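Ticket 1881
Product: Vuter peg and plate board, white
Supplier: Gasasport
Status: open, waiting on parts
Priority: normal

Reported Friday, 9.40

Fault as reported: blue peg tight in its hole, one raised plate lifting at a corner. Board was bought through Gasasport in October and has been on the dark table in the Corrigan room since then.

Checks so far

Turned the board over and looked at the underside. No cracks. The fixing screw under the loose plate had backed out by half a turn -- tightened it by hand and the plate now sits down. Wiped the top with a barely damp cloth, as the Fusau cleaner we normally use takes the print off. 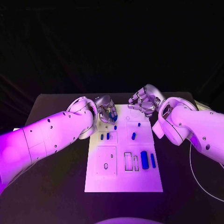
The peg is the bigger problem. Measured it at both ends and it is slightly fatter at one of them, which looks like a moulding fault. Rubbed the fat end down with 500 grit paper, 5 strokes each side, then tried it again. Better, still not right. Did not want to take off any more in case Gasasport ask for it back.

Also checked the lighting, as the last note on this ticket said the printed outlines were hard to read. Under the magenta light the fainter ones do get lost. Under the ordinary ceiling lights they are fine, so I have not logged that as a board fault.

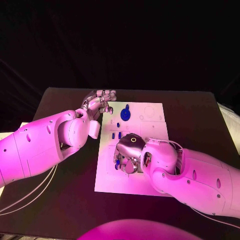 Board was creeping on the tabletop as well. Put a strip of 70 mm grip tape under each short edge. Please leave the tape on when moving it, and lift the board, don't drag it.

Asked Gasasport for a replacement peg and a spare fixing screw. They want the batch code from the underside -- sent at 14.15.

Next: fit new peg when it arrives, recheck plate screw, close if both hold.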